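Teaching a two-armed robot to tidy up by remote control

Posted December 13, 2024

I've been meaning to write this up since September, when I finally got the hang of driving both arms at once without knocking things over. If you've got a two-armed robot and a pair of hand controllers and you want it to learn a job by copying you, this is how I go about it. I use the Wiltura controllers with the Zhuravel recording software, but most of this will carry over to whatever you've got.

Pick a job you can do in under a minute. My first attempt was "sort out the whole living room", and it was hopeless! The recordings came out far too long and no two of them looked alike. Moving one thing from one place to another is plenty to start with, and you can string jobs together later.

Before you touch the controllers, do the job yourself with your own hands, slowly, ten times or so. Watch which hand goes first. I'm right-handed and I steady things with my left without thinking about it, so that's how I drive the robot too: left gripper on the thing that needs keeping still, right gripper doing the reaching.

Next, set out your objects. Put everything you need within easy reach of both arms and check it all shows up in the head camera. Leave the ordinary household stuff where it is. I used to clear the floor completely, and then the robot went to pieces the first time there was a chair in the way (my fault entirely). These days I just make sure that no cable runs under the arms.

Now start up, in this order:

Turn on the arms and let them go to their rest position.
Turn on the controllers and hold them in roughly the same pose as the arms.
Press the link button and wait for the beep.
Wiggle each gripper once to check left is left and right is right.
Start recording, then move.

Don't skip the wiggle. I once made 16 recordings with the two sides swapped over and had to bin the lot.

When you reach for something, bring the arm in from above and stop for a moment before going down the last bit. That little pause makes it much easier to line the gripper up, and it gives you a clear place to bail out if you've come in crooked. 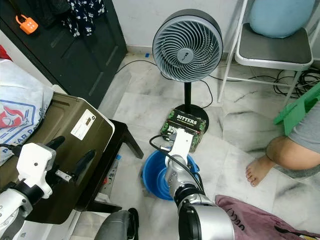 Right gripper over the blue basin, left one resting against the storage box on the stool.

Keep the idle arm quiet. It's very tempting to let it drift while you concentrate on the other one, and the robot will learn the drift as well — mine picked up a sort of slow wave that took me ages to get rid of. I rest my left elbow on a cushion now and it helps a lot.

If you fumble, you've got two choices. A small slip that you put right straight away is worth keeping, as the robot needs to see how to recover. If you've dropped something out of reach or had to stop and think, press discard and go again.

Move things a little between goes. Shift the basin a hand's width, turn the box slightly, swap which side you start from. I change one thing every few recordings and jot it down in a notebook.

As for how many you need, my first decent result came after 101 recordings of one job. I've got 456 for the one I'm working on now, and it's still a bit clumsy near the edges. The folks on the Flaminell forum talk about 3,000, but I'd try it out long before then and see where it goes wrong, then record more of exactly that.

Take breaks, too! My driving gets sloppy after half an hour and I can see it when I play the recordings back. Next time I'll go through trimming the starts and ends in Zhuravel, which is fiddly but quick once you know the shortcuts.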